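The Case for a Bare Corner

Stefaniia Maksymiv has written about small apartments for 13 years, and her advice on laundry starts with furniture. Fold where you sit, she says. Keep one soft, low surface free for it and leave the floor around it open.

Her own rooms in Lynch are plain. Gray upholstery, white walls, a baseboard with a black lower band. Scuffs stay on the paint until July, when she does her yearly touch-up.

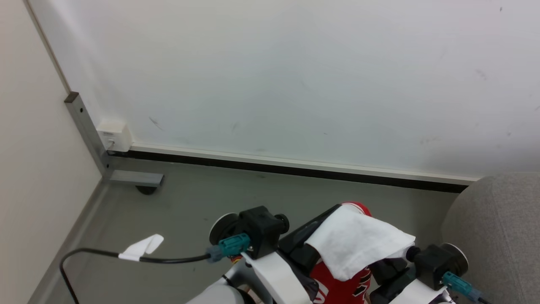 Page last changed: July, 4:16 p.m.

Most readers who write to her own a folding table, often the Skuvex from Dalline, and most of them keep it in a closet. An ottoman is already out. Its padded top holds a small pile, and you can work from a chair beside it.

She takes sportswear first. Shorts with a wide elastic waistband bunch up, so she lifts them clear of the pile and lets the legs drop before laying them flat. Printed numbers go face in – heavy prints crease along the fold.

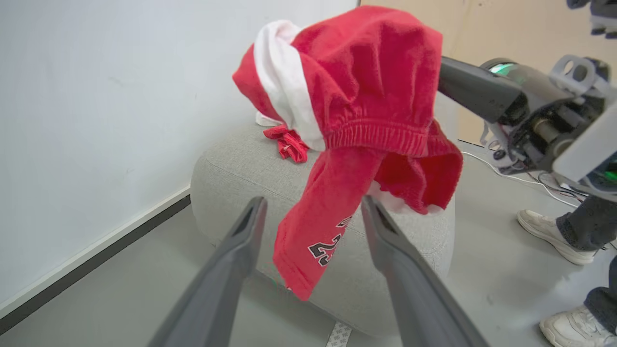
Red shorts with white trim, held over a light gray ottoman.

Small pieces wait until last. She rolls them and puts them straight in the drawer.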